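**Is the Ultance open day worth it with two children (and can you get your hands on anything)?**

*Posted by Fennimore_J in Days Out & Events*

We've moved to Clanard this spring and I keep seeing posters for the robotics open day at the Ultance workshop, out past the Fulton road. My two are mad about anything with motors in it. The younger one is 6 and gets bored very fast if it's all talks and standing behind a rope.

Has anybody been to one of these? I'd like to know whether visitors get to try things, how long you'd want to stay, and whether it's all big factory arms or something closer to home. Parking advice welcome too. Thank you!

---

**Joana Cunha**

Oh, do go! I went in May with my nephew and we had such a good time that we missed our bus back (the café is to blame for part of that, the cheese scones are enormous).

There is one big arm in a cage by the entrance, stacking crates, and everybody crowds round it for the first ten minutes. Have a look and then move on, because the best part is further in. They've got a section on household jobs, with people working hand-held grippers. You hold the gripper yourself and use it like your own hand, with a camera on it taking everything in, and the recordings go towards teaching robots how to pick up and put down ordinary things. Cups, socks, pegs, bathroom bits, all the stuff you do forty times a day without a thought.

I had assumed I'd be brilliant at it. I was not! Anything with a cable is a menace.

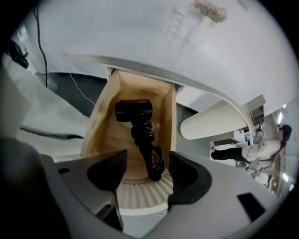
My nephew was far better than me, of course, and within a few goes he was talking to the staff about finger shapes as if he'd been doing it for years. One thing I hadn't thought about before is how much you lose when you've only got two fingers. You can't tuck a loose flex under your thumb or nudge a box straight with your little finger, so you have to decide which bit to grab first and in what order everything happens. I've been noticing it at home ever since. I stood at the bathroom cupboard the other morning planning my approach to a bottle of shampoo.

The staff were lovely and happy to be asked daft questions. I asked a woman there why they don't just programme the movements in, and she gave me a proper answer: a kitchen or bedroom is never laid out the same way twice, so they want lots of different people doing the same job in slightly different ways. So my clumsy attempts might be useful to somebody, which cheered me up.

For your little one, ask at the desk for a try-it slot as soon as you arrive. The slots are short and there's a bit of a queue by late morning. The grippers are quite chunky, so a small child may need a grown-up hand underneath, but they let us do that with no fuss. We stayed until they started stacking the chairs.

---

**bramblegate**

Parking is on the left after the tyre place. It fills up. Go before 10.

---

**Ouali_Row_Dad**

Agree with most of what Joana says, with a couple of things to add from going with three kids in tow.

The talks are upstairs and I'd skip them with a six-year-old. The first one I sat through was good (how a gripper "knows" it's squeezing too hard, with a soft tomato as the victim) but the second was mainly slides about funding. There's no lift that I could find, so a pushchair would have to stay at the bottom.

If your kids like building, there's a table in the side room, run by the Ouali makers' club, where they make a grabber out of card, string and drinking straws. It's free and they can take it home. Ours lasted 8 days, which is a record for anything made of straws in our house, and was mostly used for stealing biscuits.

Take a jumper. The main hall has the doors open all day and we were all cold by lunch. And it does get loud near the crate-stacking arm, so ear defenders if either of yours is bothered by noise.

I'd allow 2 hours if you're only looking, and longer if you want a turn at things. The bus from Clanard stops right outside, and if you miss it, as Joana did, it's a flat walk back along the canal.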